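Magazine > Working Life > Interviews

Search this site
Enter keyword
Go

"Most of the job is getting the room quiet"

A piano tuner on dry winters, church basements and when to tell people to stop spending money

2019-01-23

She wanted to meet at the end of her working day, which in January means before four. By then the light has gone in most living rooms and the people who live in them are coming home. "Once the kids are back from school I may as well pack up," she says. "I can tune with a furnace running. I can't tune with a television."

She is 63 and has been tuning pianos in Skadwood and the towns near it for most of her adult life. She doesn't advertise. Her number is written inside the lids of the pianos she looks after, in pencil, and when a house is sold the piano often stays behind and the new owners find it there.

She didn't come to the work through music. Her parents had an upright that came with the house and that none of them could play. A man came to tune it once, when she was in ninth grade, and she sat on the stairs and listened to him for the whole visit. "I liked that he was allowed to hit one note over and over," she says. "I would have been told to stop." She asked him how he knew when to quit, and he told her to listen for the beats, the slow wobble you hear when two strings are almost the same. She could hear it right away. She figured everyone could.

After school she worked in the parts department of a car dealer and took a tuning course by mail. The course assumed you had a piano to ruin. She used her parents' until a string broke and her father asked her to find another one. A church let her practice on the piano in its basement in exchange for keeping it usable, and she still goes there twice a year.
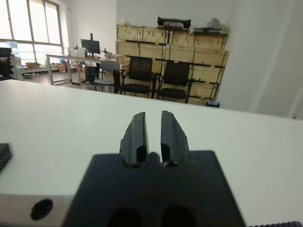

The first years were slow. She charged too little and stayed too long, and she would go back for free if a customer called to say that something sounded off. "Usually nothing was off. They'd gotten used to it being bad and now it was strange to them." She has learned to tell people to play it for a week before they call. Most of them never do call.

Asked what people get wrong about pianos, she doesn't have to think. "They believe a piano that isn't played stays in tune." The strings are pulling all the time, whether anyone sits down or not, and the soundboard is a big thin sheet of wood that takes up water from the air and gives it back. In a damp summer it swells and the pitch goes up, mostly in the middle. When the heat comes on in the fall it dries out and the pitch drops again. A piano in a house with forced air and no humidifier can go through that every year and come out a little lower each time.

She sees the worst of it in January. Her advice is dull, she says, and people don't like it. Keep the piano away from the heating vent. Keep it away from a window that gets direct sun. Buy a cheap humidity gauge and look at it. "If it says the same thing in May that it says now, you've done more for that piano than I can."

She keeps her records in notebooks, and each visit gets a number, the pitch when she arrived, the weather and a few words on what she did. Visit 2111 is the one she brings up. It was a small grand in a farmhouse past Nanance that had been closed up for years after a death in the family, and the daughter wanted it playable for a wedding. "I wrote down 'mice,'" she says. "Just the one word. I knew what I meant." The felt had been pulled out from under the keys for nesting, and the bass strings had gone dull with rust. She tuned what would hold and told the daughter to ask the pianist for something in the middle of the keyboard. A proper repair would have taken months and the wedding was in two weeks.

Did it go all right? She never heard. She put her number inside the lid like always.

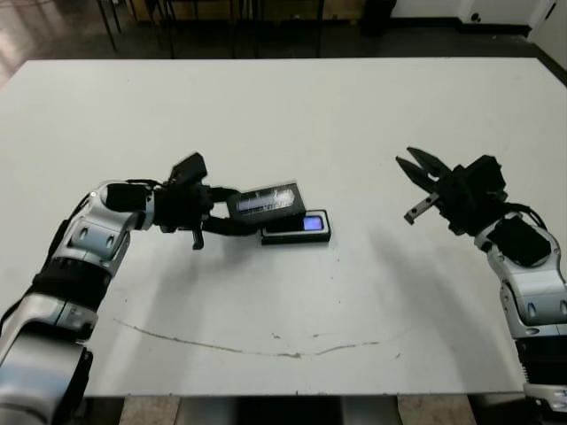 There is a question she gets at nearly every first visit, and it's whether the piano is worth anything. She has come to dread it. A lot of the uprights in her area were bought new by people's grandparents at real expense, moved from house to house, and polished for decades. For the most part they can't be sold now. Plenty can't be given away, and moving one to the dump costs more than a year of tuning. "They've been told their whole lives it was the valuable thing in the house," she says. "I try to talk about whether it's a good piano for them. That's a different question and it usually has a nicer answer."

She is fond of some makes that other tuners complain about. Drukov is one of them. The firm's uprights turn up in schools and union halls in her part of the country, heavy and plain, with a cabinet that hides every scratch. The touch is stiff and the top octave has a sound she compares to tapping on a jar. But the pins are tight. "You set it and it stays where you put it. I have a Drukov in a school gym that gets hit by basketballs. It's in better shape than most of the living room pianos I do."

What about the bad ones? She thinks a piano is finished when the pins no longer grip. You turn one, the string comes up, and before you've gotten to the next note it has slid back. There are things you can try, such as driving the pin a little deeper or putting in a larger one, but when the whole block has dried out and cracked, it's a rebuild, and on an ordinary upright a rebuild makes no sense. She says so. She'd rather lose the customer than come back every six months and take money for nothing.
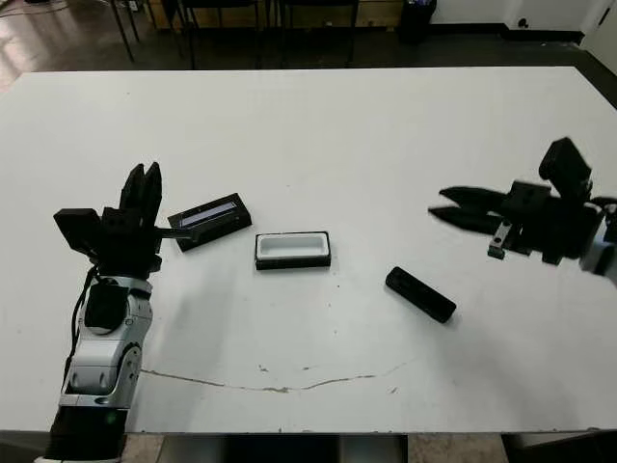
Dark objects on a white tabletop, with an arm on each side.

A visit in a house takes her under two hours if the piano has been looked after. She starts by playing it, badly by her own account, to hear what it is like before she touches it. Then she takes off the front panel, lays a strip of felt through the middle strings so that only one of each group can sound, and sets a single note from a tuning fork. Everything else is worked out from that note by ear. She goes through the middle octave first, checking each interval against the others, and only when she is happy with it does she move out toward the ends.

She does own a tuning app. She bought it to check herself when her hearing was tested a few years back and the high end had dropped. "The phone and I agree most of the time. When we don't, I listen again, and sometimes it's the phone." She leans on it for the top notes now and doesn't mind saying so. Some customers were disappointed the first time they saw it. One asked whether there would be a discount.

The part that is hard to teach, she says, is the wrist. A tuning pin doesn't just turn in the wood. It twists first, and then it turns, and if you stop at the moment the note sounds right, the pin will untwist a few minutes later and the note will drop. You have to go slightly past and come back, and leave the pin sitting with no strain in it. It took her years to feel it, and she has trouble putting it into words even now.

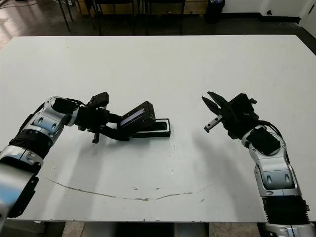
She has had two apprentices. The first went on to work for a concert hall and sends her a card at the holidays. The second stopped after a winter because of the driving. She can understand it. The distances are long, the roads out toward Nanance aren't plowed early, and you can't be late for a customer who took the morning off to let you in. She drives an old Saab with the back seat folded down. Her tools go in one case and her spare wire in another, and there's a blanket over both so they don't come into a warm house freezing cold.

Would she tell a young person to take it up? She takes a while with this one. There are fewer pianos every year and she isn't going to pretend otherwise. But there are fewer tuners too, and they're getting older faster than the pianos are going away. The closest one to the north retired last spring and she picked up his schools. "If somebody came to me who could stand the driving and didn't need company during the day, I'd tell them there's work. I'd tell them to get a second thing as well, for the summer."

Her own second thing was bookkeeping, for a feed store and later for a dentist. She gave it up when she turned sixty. She means to go on tuning until she's 70, if her wrist lasts, and then keep only the ones she can walk to. The church basement is one. There's also a music teacher two streets over whose piano gets more use in a week than some get in ten years, and a retired couple who play duets and argue about the pedal.

She doesn't have a piano at home. She did for a while, a decent one that a customer left her, and found she couldn't pass it without hearing what needed doing. It went to a niece. In the evening she mostly listens to ball games on the radio, and in January, when there aren't any, she sharpens things.

Before she leaves she asks whether we have a piano, and whether it's on an outside wall. It is. She says to move it in a couple of feet and not to call her until April.

More in Working Life
The last shoe repair counter in Skadwood
Driving the early milk route
What a school cook orders in a week
Night shift at the county road garage
A sign painter on lettering by hand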